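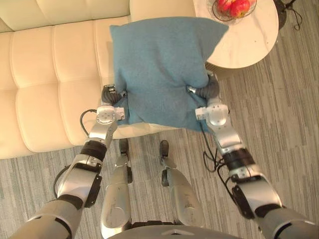 Sun 9 August

Today I want to write a small thread about the living room, because many of you asked how the sofa is doing. It will be long, sorry. I will number the posts so you can follow.

1/ The sofa first. It is leather, cream-colored, with the quilted seat and back. I bought it second hand from a family in Lemier who were moving abroad. When it was new it cost more than 2,000 and I paid 286, plus the van. I still think it was a good price, even after what I will tell you in number 4.

2/ I was afraid of a light color. In my country everybody told me: light sofa, dirty sofa. After ten months I can say the seat is fine. The armrests are where it becomes gray first, from hands and from sleeves. I wipe them each Sunday with a damp cloth and a little mild soap, then a dry cloth. It takes me less time than to make coffee.

3/ Please do not use kitchen spray on leather. I did it one time, on the back side where it does not show. The spot became dull and it stayed dull.

4/ The stitching is the real work. Quilted leather is beautiful but every line holds crumbs. I tried the vacuum with the hard nozzle and it left a mark. Now I use a soft brush, the kind for painting furniture, and I go along the lines from the back to the front. Then vacuum only the floor.

5/ About the floor, some people wrote to me that gray wood look with a cream sofa is "too cold". I understand this. When we moved in I felt the same. I was ready to buy a big rug, the one I liked at Simard was 1,102 and I said no thank you.

6/ Instead of the rug I bought one pillow. Teal blue, a bit fuzzy, like felt when you touch it. It was 22 at Cornen, in the basket near the cash desk. It changed the room more than I expected. One strong color was enough for me.

7/ I know the magazines say to use an odd number of pillows, three or five. I tried five. Every evening I was moving pillows to the floor to sit down, and every morning I was putting them back. Now the other four live in the closet and I do not miss them.

8/ The problem of a fabric pillow on leather: it slides. You sit, you stand up, and the pillow is on the floor. If somebody has a trick for this, please write me. I tried the rubber net which goes under carpets, it works but one can see it.

9/ And this kind of fabric collects everything from the floor. Hair, dust, small threads from socks. The lint roller is not so good, it pulls the fuzz up. A slightly wet rubber glove is better. You stroke in one direction and the hair makes a little roll which you take off with the fingers.

10/ How to give the shape back. I press it from both sides, so the middle goes in and the corners go out, then let it go and turn it, and press again. Four or five times. After this I put it standing against the armrest, not flat. If it lies flat it becomes like a pancake by the evening.

11/ A question I got last week: do I wash it? The cover yes, the inside no. Cold water, cover turned inside out, and no dryer. I made the mistake with a green one two years ago and after the dryer it was the size for a cat. Check your label first, mine could be different from yours.

12/ Also one small warning about dark blue and teal on light leather. The color can pass to the sofa, especially when it is new and the day is hot. I washed the cover two times before I let it stay on the seat. Until now I have no stain — I look every Sunday when I clean.

13/ The side table stays next to the sofa, I moved it a little farther so I can pass with the vacuum between them. Before, I had to lift it each time and I was lazy, so you can imagine the dust there.

14/ My order for tidying this room now: pillow off, brush the stitching, wipe the armrests, vacuum, pillow back. All together around half an hour if I do not answer the phone.

15/ In October I want to give the leather a cream treatment before the heating starts. I am looking at the one from Sekska, without perfume. Does anybody here use it on a light color? I am afraid it becomes yellow. Please tell me before I open the bottle :)

16/ Someone asks already if the four pillows from the closet are for sale. Two of them yes, the striped ones. The other two I keep for guests. Write me in private messages.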